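Moving back: what the cloud bill didn't tell us
Speaker notes - Sharada Namboodiri, Bornlow infrastructure team

Slide 1. Title

Say hello, say what Bornlow does (parts catalogue, warehouse stock, trade orders). Keep it short, they have the programme.

I was asked to give a cloud success story. I said I'd talk about what happened and people could decide for themselves what to call it.

Slide 2. What we were promised

Read the three lines from the Lusel proposal out loud: lower running costs, faster releases, fewer night calls. Pause after each one. Ask for hands: who has been sold the same three?

Point out that none of them came with a starting figure. Lower than what? We hadn't measured our own night calls before June, so any number afterwards would have looked like progress to somebody.

Slide 3. What we moved

39 services on the list. The plan treated them as the same size. They weren't. The stock lookup is a weekend's work for one person. The order system has a reporting job bolted on the side that was older than most of the team, and it wanted a disk it could shout at all night.

Don't get drawn into the reporting job. If asked, say yes, we know.

Slide 4. Sorting

We used Poojary to scan the old servers and map what talked to what. It drew a lovely map. It missed the jobs that only run at month end, which you'd expect if you scan for 11 days in the middle of one. The vendor's answer was to scan for longer. Fair, but that should have been in the guide.

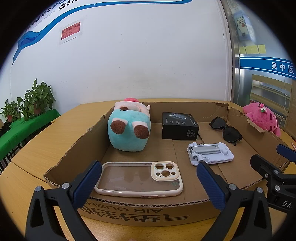
Slide 5: odds and ends, one box.

Everything that didn't fit a group went into a group called "other". By the end "other" had over a quarter of the budget. I'd be wary of any migration plan with a group called "other" in it.

Slide 6. The bill

Show the chart, let them read it. Compute came in close to the estimate. Traffic between zones did not. Inetti, our cost tool, flagged it 2 months in, and its advice was to buy a bigger Inetti plan. I'm told this was a coincidence.

Slide 7. What came back

We brought the order system home. The rest stayed and mostly behaves. Releases are quicker, though we also hired a release manager that spring, so I can't tell you which of the two did it and I don't trust anyone who says they can.

Slide 8. Questions

Likely ones: would we do it again (some of it), did Lusel refund anything (no), can they have the slides (yes, without slide 6).

Finish by 3 - the room is needed.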